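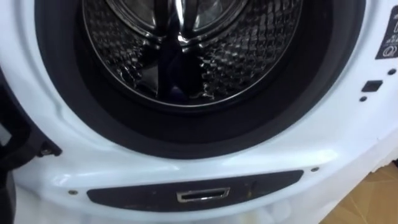 4. Unloading and checking the drum

Caution: Wait until the door lock releases before pulling the handle. Do not force the door.

4.1 Open the door fully, to the stop on the hinge.

4.2 Take out the load by hand. Turn the drum a half turn and check the floor of the drum and both sides of each lifter. Small dark items are easily missed against the steel.

4.3 Pull back the fold of the rubber gasket and feel along the bottom for coins, hairpins and lint. Wipe the fold with a damp cloth. Do not use bleach or a scouring pad.

4.4 Place the basket on the floor next to the stack, with one short end toward the machines. Do not stand it on the open door or hang it from the door ring.

Note: Do not load the basket above the cut-out handles. On wood floors, lift the basket to move it.

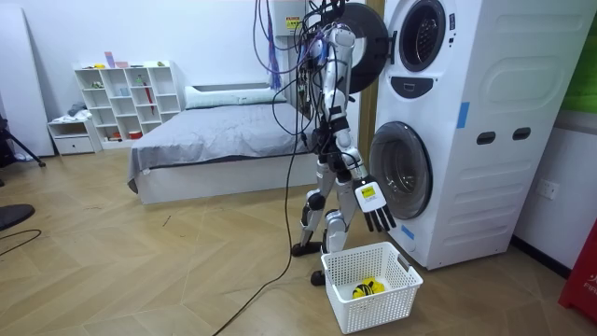

4.5 Leave the door open for at least 5 hours after the last load.

5. Stacked installation

The Guvska stacking frame is rated for one washer and one dryer of the Prudness series. Keep the swing area of the upper door clear at head height. Close the lower door before working at the upper machine.

Check the frame screws every 127 cycles and replace the gasket after 1,000 cycles (part sheet Brendach 4).

Text revised 19th January, N. Bugti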